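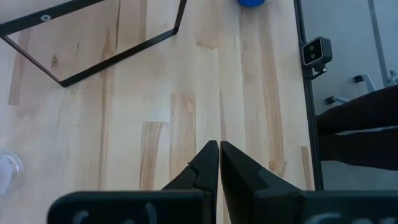
Wrist view, fingers nearly closed.

grinda_39
Started gathering demos for our mug task and I love it! 21 keepers so far, and my driving gets smoother every run.

Ostapchuk
Nice! I'd stop at 39 and train, though. More of the same start pose won't teach it much.

grinda_39
Not sure I agree, I'm still shifting the board between runs, so every one starts a bit different.

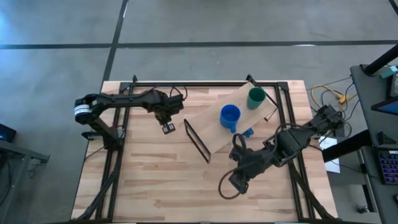
Next up is changing the angle too, 15 runs each.

hatow
Keep the fumbles! Mine learned to recover from them.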